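How to Wash and Sort a Big Pile of Bowls at the Table

I used to do all my washing up hunched over a tiny sink, and I chipped more rims in one winter than I care to admit. Then I started moving the whole job to the kitchen table, with a couple of basins and a wipe-down cloth, and I haven't looked back. It's so much roomier! You can sit down, you can see what you've got, and the big serving bowls finally have somewhere to go. Here's how I do it at my place.

What you'll need

Two metal basins, one for washing and one for rinsing. Mine are old Bramwood ones from the op shop and they've outlasted three plastic tubs.
A wipeable tablecloth. Anything with a glossy coating will do, and the brighter the better, I reckon.
A soft sponge and a separate cloth for rims.
Two tea towels, one to dry with and one folded flat to stack on.
Dishwashing liquid. I squeeze in 10 mL for a full basin, and that's plenty.
Bicarb soda for tea stains.

Step 1: Set up the table

Clear everything off, right down to the salt shaker, then smooth the cloth out so there are no ridges under the basins. A ridge is all it takes for a full basin to rock and slop over the side (ask me about my good slippers). Put the basins towards the back of the table and keep the front free for the bowls you're working on. If you're left-handed, swap wash and rinse around.

Step 2: Sort by size, then by finish

Scrape the bowls and group them. Small rice and dessert bowls go together, soup bowls next, and the wide shallow ones stay on their own. Within each group, pull out anything with gold trim or decoration painted over the glaze. Those get the gentlest treatment. If you can feel the pattern standing up under your fingertip, assume it can wear off.

Step 3: Wash the little ones first

Fill the wash basin halfway with warm water. Do the small bowls one or two at a time and resist the urge to pile them in! Bowls knocking together underwater is how most of my chips happened. Wipe the inside, go around the rim with the cloth, turn it over and do the foot ring, where the grime loves to hide. Then across to the rinse basin.

Step 4: Give the big bowl its own turn

A wide serving bowl won't sit flat in most basins, so don't force it. Bring it to the front of the table and tilt it towards you so the whole inside faces you. You'll spot every smear and dried grain of rice at that angle, and the light bouncing off the glaze does half the inspecting for you. I adore a bowl with writing inside, like a big white one with 家和 brushed across it (it means harmony in the home, and what a lovely thing to find at the bottom of your noodles). Wipe along the characters with a soft sponge and keep scourers well away from them.
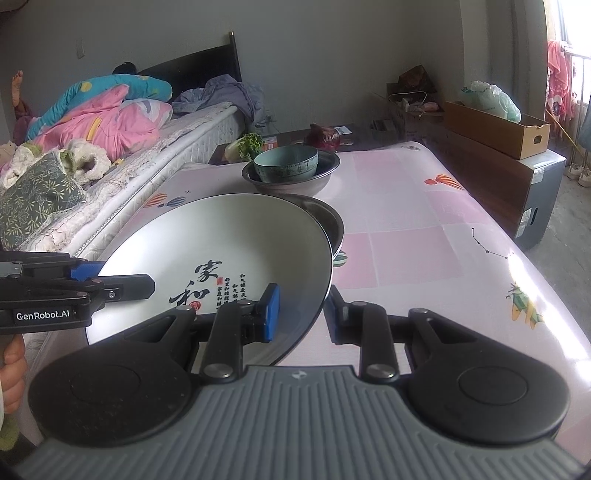
Step 5: Tackle the stains

For tea rings or a turmeric tinge, mix bicarb with a few drops of water until it's like toothpaste. Dab it on plain glaze only, leave it for 10 minutes and rub in small circles. My Letular soup bowls came up beautifully this way after years of looking beige. Stubborn ones can have a second go.

Step 6: Dry and stack

Dry each bowl by hand, foot ring included, and set it upside down on the folded towel for a bit. When you stack, go largest to smallest, slip a sheet of paper towel between decorated pieces and stop at a height you can lift with one hand under the base and one on the side. Wide shallow bowls go on the lowest shelf.

Step 7: Pack up

Carry the basins to the sink one at a time and tip them out slowly. Wipe the tablecloth from the middle outwards, dry it and roll it up. Folding leaves creases in the coating, and you'll be smoothing those out next time you set up.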